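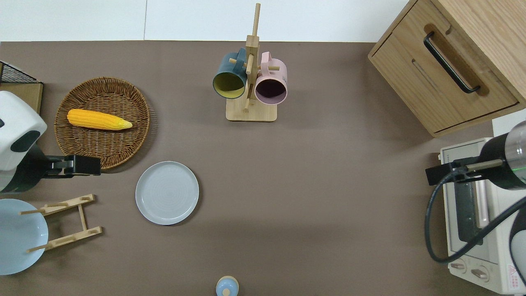
3. Where things are put down between uses

3.1 Setting and materials

The kitchen work described in this section was carried out on one long table set against a wall. We chose a table over a fitted kitchen for a plain reason: fitted units come with cupboards and drawers, and people who use them have already been told, in effect, where most things go. On a table the only instruction is the edge. Everything has to stand somewhere on the same surface, and whatever is not being used takes room away from whatever is.

The full set of objects was drawn up by Klinhom after the pilot work at Gravdale and was kept the same for the main study at Wallmont. It included plates, mugs and the stand they hang on, a dish rack, a wire rack, a wooden board, a woven basket tray, a toaster oven and a wooden box with a metal handle. Foods were limited to items that keep their shape when handled, such as an ear of corn. Not every object was out in every session. Sessions were planned so that each object appeared with each of the others at least once, and the order was fixed before the first session by Rashti, who took no part in the later coding.

We use the word "holder" for any object whose main purpose is to carry or keep another object. The dish rack, the mug tree and the basket tray are all holders in this sense. A plate is a borderline case. It carries food, but it is also carried by the rack, and in our coding it was counted as a holder only when something was resting on it. The wooden board was treated in the same way.

3.2 Layout of the table

Two kinds of area were marked out in the coding scheme. The working area is the open part of the table in which a task is done. The margin is the band around it in which objects wait. Neither was drawn on the table. The boundary was worked out afterwards for each session from the positions of the objects at rest, following the method used in the Virkivus report, with one change: we allowed the margin to be broken, so that a gap between two holders could count as part of the working area if it was wide enough to take a plate lying flat.

The large objects account for most of the shape of the margin. A toaster oven is seldom moved once it has been set down, and its door needs clear space before it can be opened. The direction in which the oven faces therefore decides a good deal of what can be put next to it. An oven turned to face along the length of the table takes up more usable surface than one facing the person working, since the space for the door comes out of the middle of the table and cannot be shared with the space for the hands. The same holds, to a lesser degree, for a box with a handle that stands out from its side.
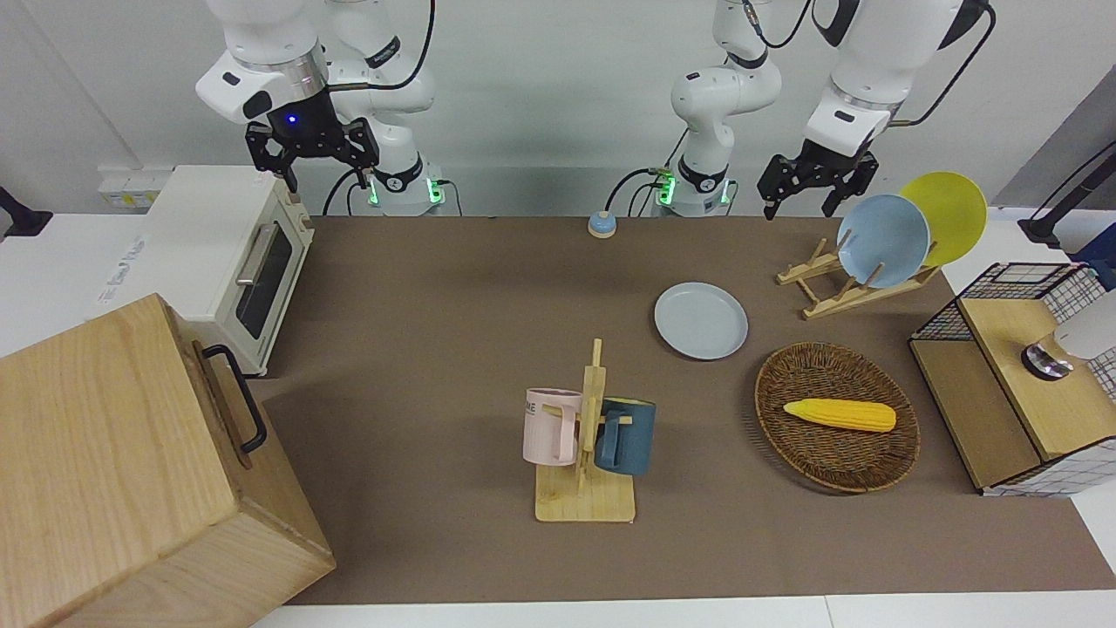 Tall objects behave differently. A mug tree has a small base and can be reached from above or from any side, so it can stand at the back without becoming hard to use. Low, wide objects such as the basket tray lose more when they are pushed back, because reaching the far rim means passing over whatever stands in front. In the main study the mug tree was left at the back in almost all sessions where it was out, while the basket tray was brought forward or moved to one side.

3.3 Recording of placements

A placement was recorded each time an object was put down and let go. Sliding an object without lifting it was recorded separately and is reported in Section 4. For each placement the coders noted the object, the surface or holder that received it, the side of the table, and whether it touched a neighbouring object. Overlap was coded as a kind of touching. It was common at the corners of the table, where a rack and a plate can easily come to share the same few centimetres.

The final record contains 2811 placements, of which 336 were set aside because the object was picked up again at once and put elsewhere. We treated these as corrections and looked at them on their own. Most involved a holder that was already full or a plate that would not sit level. The remaining placements form the main body of data.

Both authors coded a shared portion of 20 sessions. Where they disagreed, the usual cause was the line between "beside" and "against" a neighbouring object. We dealt with this by merging the two codes. The merged code loses some detail about crowding, and readers who need that detail should use the uncorrected sheets in Appendix B.

3.4 Food and its holder

One result can be given early, as it affects how the later tables are read. Food was put into or onto a holder far more often than straight on the table, even when the table had plenty of open space and the holder was further away. Long items were usually laid flat across the basket tray and left there while other objects were moved. In several sessions the tray was then treated as a fixed point, and plates were placed around it in a loose arc.

Buchanan's 1973 account of household storage makes a similar remark about bread and fruit, though it deals with shelves and larders and has little to say about worktops. The explanation offered there is cleanliness. We are less sure that this applies to our material. Crockery was also drawn towards holders, but only to the holder made for it: mugs went to the mug tree, plates to the dish rack when it had room and to the open table when it did not. Plates were hardly ever put in the basket tray, although it would have taken them. Food, on the other hand, went to whichever holder was nearest, including plates and the board.

This suggests that two separate habits are at work. One matches an object to a place that has been made for it. The other keeps food off the bare surface and is satisfied by nearly anything that will do the job. They usually lead to the same outcome, and can be told apart only in sessions where the proper holder is absent or full. Those sessions are taken up in Section 4.2.

3.5 Limits of the setting

The table has no sink and no source of water, so the dish rack was used for storage only. In an ordinary kitchen its place would be settled by the draining board, and the plates in it would be there for part of the day at most. Our figures for the rack should be read with this in mind. The colour of the surface may also matter, as pale crockery is easy to find on a brown tabletop and a light wooden board less so, but we did not vary it.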